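4.3 Recording Demonstrations in the Simulated Kitchen

This section describes how to record pick-up demonstrations in the Mirkside kitchen scene using the Brideck teleoperation console. Complete the steps in Section 4.2 (Console Calibration) before you begin. Operators who have not yet passed the practice exercise in Section 3 may record in practice mode only.

Before you start

You will need:
- a Zesomley operator account with recording rights
- a calibrated Brideck console
- at least 50 GB of free space on the recording drive
- the task sheet for the current batch

A full batch consists of 500 accepted demonstrations. It is normally divided among several operators, and the task sheet shows the share assigned to each station.

CAUTION: Do not record to a network drive. A short loss of connection can leave joint data and camera data out of step, and the fault does not show during playback at normal speed.

Starting a session

1. Sign in at the console and select Record > New Session.

2. Enter the batch code exactly as printed on the task sheet, including the hyphen.

3. Under Scene, choose Mirkside Kitchen. Loading may take up to 45 seconds. Do not press Load a second time while the progress bar is visible.

4. Under Layout, select Shuffled. The program places a new mix of household objects on the counter at the start of each demonstration.

5. Confirm that the instruction at the top of the screen matches the task sheet. If it does not, stop and check the batch code.

6. Move the hand controller to the start position and hold it still until the status light on the screen turns green.

Recording a demonstration

7. Press the foot pedal once to begin recording.

8. Bring the gripper toward the named object at a steady pace. Small corrections are acceptable and should be left in the recording.

9. Lower the fingers beside the object. Other items may stand close to it, and the approach should be chosen so that they are left undisturbed wherever possible.

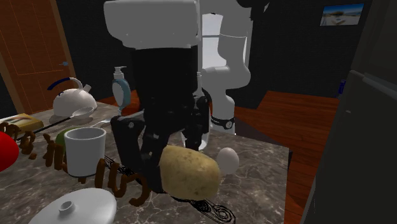
Sampaio asked during the review of the first manual whether a demonstration should be thrown out whenever a neighboring object is touched, and argued that light contact teaches the system something useful. The rule adopted is as follows: light contact is kept, and a demonstration in which a neighboring object falls over or leaves the counter is rejected.

10. Close the gripper, lift the object clear of the counter, and hold it for two seconds.

11. Press the foot pedal again to stop recording.

12. Mark the demonstration Accept, Reject or Unsure. Demonstrations marked Unsure go to a second reviewer and do not count toward the batch until they are cleared.

NOTE: If the object slips and is picked up again within the same recording, mark the demonstration Accept and tick the Recovery box. Recoveries are stored with the batch under their own label.

NOTE: The instruction text must not be edited at the console. Spelling errors should be reported through the batch log – the text is corrected for all stations at once.

Ending a session

13. Select Session > Close and wait for the file check to finish.

14. If the check reports Error 19 (missing frames), open the listed demonstration and play it back at quarter speed. Reject it if the arm appears to jump from one position to another.

15. Write the number of accepted demonstrations in the batch log and sign out.

CAUTION: Switching off the console before the file check is complete may damage the last recording. If this happens, leave the session folder as it is and follow the recovery procedure in Section 7.2.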